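Dristness Two-Arm Simulation Kit, Classroom Edition

Product page – Ashour Teaching Equipment
Category: Simulation software / Secondary and college robotics
Stock code: DR-2A-CL
Licensing: per room, yearly

Overview

Dristness is a simulated two-arm mobile robot supplied with a furnished house, a task editor and a grading tool. It is sold to schools, clubs and competition teams that need students to write and test manipulation code without a physical arm for each bench. The classroom edition covers 16 seats on one local network and includes the full set of tasks used in the Tindar student league.

The robot has a white base body and two arms, each ending in a black two-finger gripper. Both arms are addressed separately. A student program can command joint angles, a gripper pose, or a finger opening, and can read the same values back at every simulation step. The base accepts forward speed and turn rate.

The house is a single connected model. Rooms differ in floor covering, wall finish and lighting, so a vision program tuned against one background will usually need more work before it performs against the next. Objects that matter to a task (switches, doors, small items on shelves or on the floor) carry contact geometry. Wall art and most trim do not.

Wall switch task

The wall switch task is the one most clubs start with. The robot begins at a random spot in the room, has to bring one gripper up to the switch plate, and is scored on time, final contact force and the number of contacts made with anything else. The arm not in use must be held clear. A program that leaves it hanging at the default pose will generally fail on the way in, as the elbow sweeps a wide arc when the base turns.

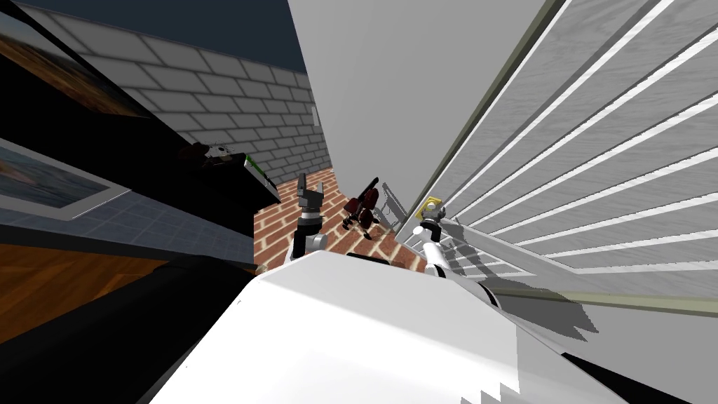

Contact force is reported in newtons along the plate normal. A run is stopped when the force stays over the limit for two consecutive control steps. The limit is set in the task file and can be raised for beginners. Tindar rules require the default value, and the grading tool will mark any run made with an edited limit as unofficial.

Floor objects are placed at random from the object library at the start of each run. To get the same layout again, pass the seed printed in the run header. Students should record the seed with every result they intend to submit.

Views

Each robot has a body view and one view per gripper. All views can be saved as still images or streamed to a student program. The body view tilts with the body and is not corrected to level. Programs that assume a level horizon have to apply the body rotation first; the function for this is in the geometry module and takes the pose record from the same step.

The gripper views move with the wrist. They are the more useful of the two for the last part of an approach, but they lose the wider room quickly, and a search routine that depends on a gripper view alone tends to wander. Teams in the league normally find the target in the body view, drive to a standoff distance, and hand over to the gripper view from there.

Rendering is done without smoothing by default to keep the load on school computers low. Edges will look stepped. Smoothing can be turned on in the view settings, at a cost in speed that depends on the graphics hardware.

Slatted panels and repeated patterns

The house model includes slatted panels, brick and tile. They were put in on purpose. Evenly spaced lines are a common source of error in student vision code: an edge detector returns many strong parallel edges, and a matching routine can lock on to the wrong one and report a position that is off by a whole slat. The error is steady from step to step, which makes it hard to spot in a plot of position against time.
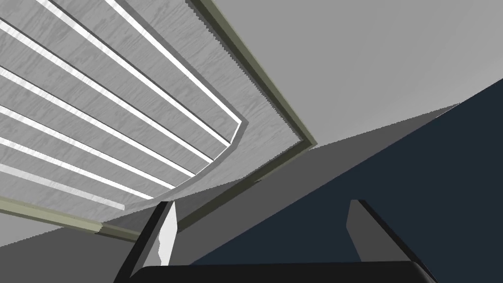
Two methods are suggested in the teacher's guide. The first is to match on corners and borders only and ignore the repeated lines inside them. The second is to limit how far the estimate may jump between steps, using the joint readings as a check. The second method is easier to write but fails when the first estimate is already wrong. Classes that have time should try both on the same seed and compare the logs.

Unit 4 of the guide has a worksheet for this by Yasmine Radwan, with a spreadsheet for entering the joint readings. Answers are in the teacher's download and are not on the student server.

Use in the Tindar league

Tindar is a season of remote rounds followed by a final at Tarnavberg in June. Teams submit code, and the organizers run it on their own machine against seeds that have not been released. The classroom edition contains the same task files and the same grading tool, so a practice score from an unedited installation can be compared with a league score.

League registration is separate from the product license. Holding a license does not enter a team, and a team may enter under a license held by another school if both teachers agree in writing.

The sample code in the package comes from the student project led by Essam Zerouali and Marwa Fahmy. It is a complete entry for the wall switch task and is deliberately plain: one file for driving, one for the arm, one for finding the plate. It reaches the plate on most seeds but is slow, and its handling of the spare arm is poor. Improving that part makes a reasonable first assignment.

What is supplied

– Simulator and house model, download or USB drive
– Task editor and grading tool
– Object library, 1,058 items
– Teacher's guide, printed, plus student worksheets as editable files
– Sample entry with source
– License file for one room

Computers, network equipment and game controllers are not supplied. A controller is useful for manual driving in the first lesson but no later unit depends on one.

System requirements

The server program needs a 64-bit desktop machine with 8 GB of memory and a separate graphics card. Student machines need only a current web browser if views are streamed from the server. If views are drawn on the student machine, each one needs its own graphics card, and the house model has to be copied to a local disk. Running the model from a shared network drive is not supported.

Student programs are written in Python 3. A block-based editor is included for the first two units. Code made in the block editor can be exported as Python but not imported back.

Known limits

Fingers are treated as rigid. Grip on soft items is approximated with a single friction value, and results from the simulator should not be used to judge whether a real gripper would hold the same item.

Shadows are drawn but are not adjustable during a run. Lamp positions can be changed in the task editor before the run starts.

When both arms touch the same object, the force report combines the two contacts. Separate reporting is planned. Until it is released, two-arm lifting tasks can be run but not graded.

The base has no model of wheel slip. It will follow a commanded path across brick, tile and wood in the same way.

Notes from schools

"We run it with two students to a seat and change over at the halfway point. The one who isn't typing reads the force log. Setting up the server took me a whole afternoon, mainly the firewall, and the guide could say more on that." – Omprakash Ahuja, robotics club

"Please put the seed in the file name of the saved images. At the moment we copy it in by hand and the students get it wrong." – Sheldon Gagnon, team mentor

The seed is included in saved file names starting with the current release. Schools on the previous release can update at no charge from the license page.

Ordering and license terms

Orders are taken from schools, colleges and registered clubs. The license runs for a year from activation, not from the date of order, so a department can buy at the end of one budget year and start the term after. Extra seats are added in blocks. A room license may be moved to a different server twice in a year; further moves need a request to support.

Student work made with the kit, including code, images and logs, belongs to the students or the school according to the school's own rules. The house model and object library may not be passed on outside the licensed room. Still images of them may be used freely in reports, posters and league submissions.

Support is by email on school days. Include the license number, the run header and the log file. Screenshots of error messages are accepted, but the log is needed in every case.

Page last revised: Tuesday, May 15, 2018

Related items: Dristness single-seat edition; extra seat block; printed teacher's guide (replacement copy)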